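Descaling the kettle, and what the strips said

The water in this building comes out of the tap at 107 ppm total hardness, at least by the last strip I dipped. The county chart puts that in the "moderately hard" band. Moderately hard is enough to leave a white ring in an electric kettle in a couple of weeks, and enough to slow down the drip coffee maker until it sounds like it is clearing its throat.

I had been descaling both with vinegar. It works on calcium carbonate, but slowly, and the smell stays in the coffee maker's tubing through several rinses. Household vinegar is 5 percent acetic acid, a weak acid, and heating it mostly puts it in the air you are breathing. Citric acid has no smell, stores dry, and is cheap by the bag. I switched in January.

The working solution is 2 tablespoons of powder in a full kettle. Bring it to 80 C and switch off. Do not boil it. Calcium citrate gets less soluble as the temperature goes up, so a hard boil with a lot of scale present can leave a fine white deposit that is harder to remove than what you started with. I learned this on the old Trallen kettle, which has a dull patch on the floor to this day.

Let it stand for 20 minutes, pour it out, and rinse twice. If scale is left, mix a fresh batch. The spent solution has already been neutralized by whatever it dissolved, and reheating it gets you very little.

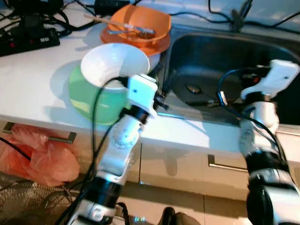
The coffee maker takes the same solution at half strength. Run half the tank through, stop the machine, wait, then run the rest. Take the charcoal filter out first if yours has one. The Sinell manual mentions this on the second-to-last page, after the warranty terms.

Khairul Liew wrote in after the last post to ask about aluminum parts. Fair point. Citric acid will attack bare aluminum given time, so moka pots and older boilers should get a weaker mix and a short soak, or just a brush. Stainless is fine. I would keep it off marble and limestone entirely, as both are carbonate and will etch wherever it drips.

I also tried a pitcher filter for a month. Hardness dropped to where the strip barely changed color on a new cartridge, then crept back up well ahead of the replacement date on the lid. The kettle did stay cleaner. At the price of the cartridges I went back to the powder.

Next I want to compare the strips with a proper drop titration kit. The color blocks on the strips are far apart and I don't fully trust my reading of them under the kitchen light.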